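Notes on hard water and dishes, written up after a year of keeping a log. Thread, 14 posts at most.

Our supply at Rokau comes off limestone. The utility sheet gives hardness in ppm as calcium carbonate, and the last reading for our zone was 989 microsiemens on conductivity, which tells you dissolved solids and very little about scale by itself.

Scale forms when the water is heated or evaporates. Bicarbonate breaks down, CO2 leaves, calcium carbonate comes out. So the kettle goes first, then the shower head, then anything left to air-dry on a rack.

Two deposits get confused all the time. Chalky film wipes off with vinegar. A bluish haze that vinegar won't touch is usually etching, and no cleaner brings that back.

Quick check: one drop of white vinegar on the spot, wait a minute, wipe. If the spot clears, it was scale.
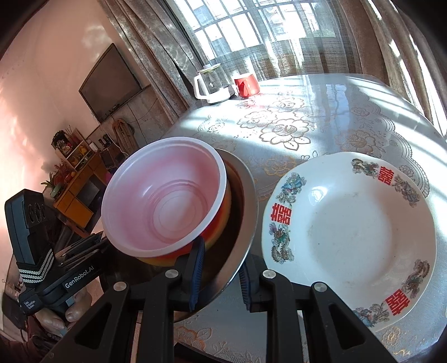
Citric acid is cheaper per use than vinegar and doesn't smell. I mix 14 grams to 800 ml of warm water. Stronger doesn't work much faster and it leaves crystals if you rinse badly.

Keep any acid off marble, limestone counters and bare aluminum. Never in the same sink as bleach.

Printed decoration over the glaze is a separate problem. If you can feel the edge of the print with a fingernail, assume it's on top of the glaze. Hand wash, mild soap, no long soaks in acid.

Softener: I installed a Vamo ion-exchange unit in June on the hot line only. It swaps calcium for sodium. Dissolved solids stay where they were, so the conductivity meter shows no change and people write in to say the unit is broken.

Cold kitchen tap stays on raw water. Better for drinking, better for plants.

Regeneration runs every 8 days at our usage. The Merner salt tablets bridged once in the brine tank — a hard crust on top with a gap underneath. Broke it up with a broom handle and it has behaved so far.

The Heinonen test strips read one band lower than the drop kit, every time. I log the drop kit.

Kettle numbers next, once I've descaled and weighed it again.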